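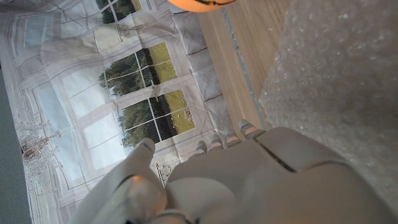

**The standing desk question, one more time**

Every few months a reader writes in to ask whether they should buy a standing desk, and I keep putting off a proper answer. My inbox for October 2021 has six of these letters in it already, so I'll try to deal with the whole pile.

Let me start with my own bias. I've owned a standing desk for three years. It's a Varkell, the one with the crank, and I stand at it when I'm on the phone and when I'm eating toast. The rest of the time it is a desk. I paid extra for a feature I use like a kitchen counter, and I already had a kitchen counter.

The sales pitch goes something like this: sitting is bad, standing is the opposite of sitting, so standing must be good. I've never been able to follow the last step. Ask anyone who has worked a register or cut hair for a living how their feet and lower back feel at closing time. Debora Grasso, who ran a bakery in Brimley before she took over our events page, laughed out loud when I told her what people pay for the chance to be on their feet all day.

What seems to help most people I hear from is moving around more often. A desk that goes up and down can prompt you to do that. So can a small glass of water, a printer in another room, or a dog. The desk makers would like you to think the motor is doing the work.

Then there are the extras. Broltico sent me a brochure for a foam mat, a tilting stool, and an app that buzzes when you've been in one position too long. The brochure says 77 percent of customers "felt more energetic." It doesn't say how many customers were asked, when they were asked, or what they felt more energetic than. I wrote back with those three questions. The reply thanked me for my interest and gave me a discount code.

I tried the app anyway. For the first week I got up whenever it buzzed. In the second week I got up for most of them. By the third I had learned to silence it without looking away from my screen, and I suspect that's how it goes in a lot of homes. The stool I gave back after it dumped me against the filing cabinet.

Brock Kennedy wrote in to disagree with me before I'd even published anything, having heard me complain about all this at the library talk in February. He says his back pain went away within a month of switching, and he isn't interested in my doubts. Fair enough. I'm glad his back is better. But he also mentions, further down the same letter, that he changed his chair, began walking at lunch, and stopped working from the couch. I would want to know a lot more before I gave the desk the credit – and I'd start with the couch.

If you're still set on buying one, a few things worth checking:

- Try it at full height with your own monitor on it. Plenty of them wobble when you type, and you won't find that out from a showroom model with a plant on top.
- Measure the lowest setting too. Shorter readers tell me some of these never go down far enough to sit at properly.
- Read the return terms. One Wong model I looked at had a $100 restocking fee, plus you had to ship it back in the original box, which is the size of a door.
- Look for a used one. There are a lot of them listed, many described as "barely used," and I believe every word.

If your back hurts and keeps hurting, see a doctor or a physical therapist before you see a furniture store. I have no training in this and neither does the person selling you the desk.

Next month I'm looking at blue light glasses. Send in your pair's story if you have one, good or bad, and please tell me what else you changed the same week.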